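Soft bags, two hands: gallery page for the Stilavus handling study

The pages on this site usually hold the written reports. This one is for people who asked what the work looks like. The study is run at the Skiltcombe lab and deals with one narrow thing: how a two-armed robot should hold a thin plastic bag when there is something soft in it.

Rigid boxes are well covered by other groups. A bag is harder to plan for. The film folds, the contents shift, and the shape the planner worked out at the start of a lift is out of date a moment later. Most published methods deal with this by tracking the whole surface of the bag. We wanted to see how far we could get by tracking less.

**The method**

Our controller, Kairys, does not build a full model of the bag. It keeps an estimate of two grip points and the slack between them. One hand is assigned the rim and the other is assigned the load. The rim hand moves slowly and gives way when the film pulls tight. The load hand keeps a digit under the heaviest part and adjusts its squeeze.

Training used 430 demonstrations recorded by people driving the arms remotely. We held back 40 more for testing and did not look at them until the settings were fixed.

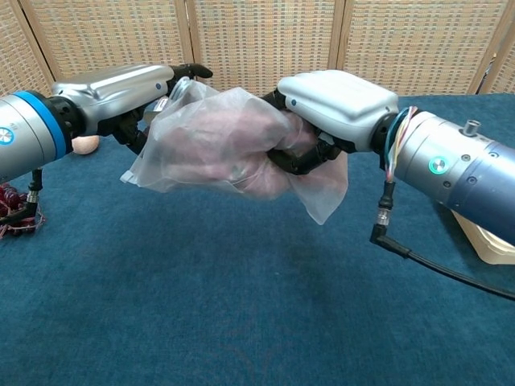
*Both hands on a frosted bag with a soft pink item inside. The right hand has one black digit wrapped under and in front of the bag, and the tip is creasing the film.*

Trelport wrote to ask whether the rim hand is needed at all, given that the load hand carries nearly all of the weight, and whether one good grip from underneath would give the same numbers with half the hardware.

We tried that. With the load hand alone, the robot finished 37 percent of the lifts without the item sliding to one end of the bag. With both hands under Kairys it finished 77 percent. The rim hand carries very little, and most of its value is in keeping the slack from swinging. One hand may be enough for small, stiff bags, but we have not tested those as a separate group.

**What went wrong**

Most of the failed lifts fell into one pattern. The load hand closed on a fold of empty film next to the item, the force reading looked normal, and the item slid out from under the digit once the lift began. The controller had no way to tell a thick fold from the edge of the load.

A smaller group of failures came from the rim hand pulling too early. We lowered its starting speed in September and these became less common. The lifts also got slower, and we have left it that way for now.

**What we are changing**

- The load hand will make a short test squeeze before the lift and compare the two force curves.
- The next set of demonstrations will include more bags that are nearly empty.
- Slack will be estimated from both wrists. At present it comes from the rim side only.

The test list and the settings file are kept with the Stilavus report. Questions about the force curves can go to the Skiltcombe lab address, which is checked every Monday.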